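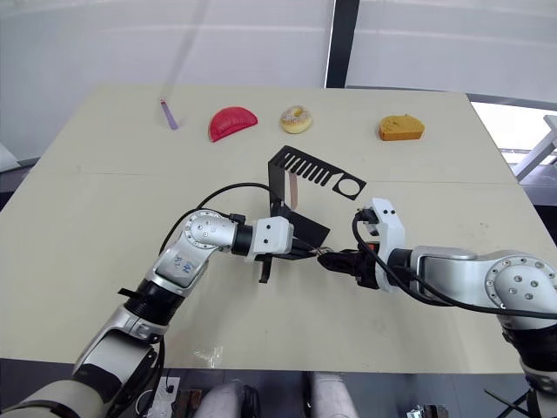
Modupe Ugwu wants to know whether one arm would do, and could she spend the rest on a decent kettle. Possibly. Write down the jobs first. If every one of them is "pick up, put down", buy one arm and enjoy your tea. If anything has to be passed across or held still, you want two.

Home Kitchen Workshop Big Buys Ask Us

1. Price the bits that aren't the arm
The Winelitz starter bundle looked like a bargain until we added brackets, spare fingers and enough cable to moor a ferry. Those came to 737 on their own. We'd allowed 600, feeling rather grown-up about it.

2. Measure the table, then the reach
Brochures give reach in a straight line with nothing in the way. Tables have things on them. Cut a strip of card to the stated length, swing it about from where the base will sit, and see what you'd knock over.

3. Try it on thin, awkward things
Any gripper in a showroom can lift a block. Take something long and narrow to the Jibrin demo and ask to see it handled. Watch the salesman's face as well.
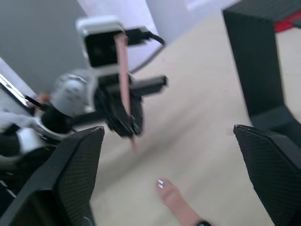
4. Budget for finger pads
Imotard sells them singly at 77 a go, Udotar in packs of 5. Ask what the postage is before you feel clever about either.

5. Leave a month free
Ours was delivered in April. We had pencilled in an afternoon for setting up.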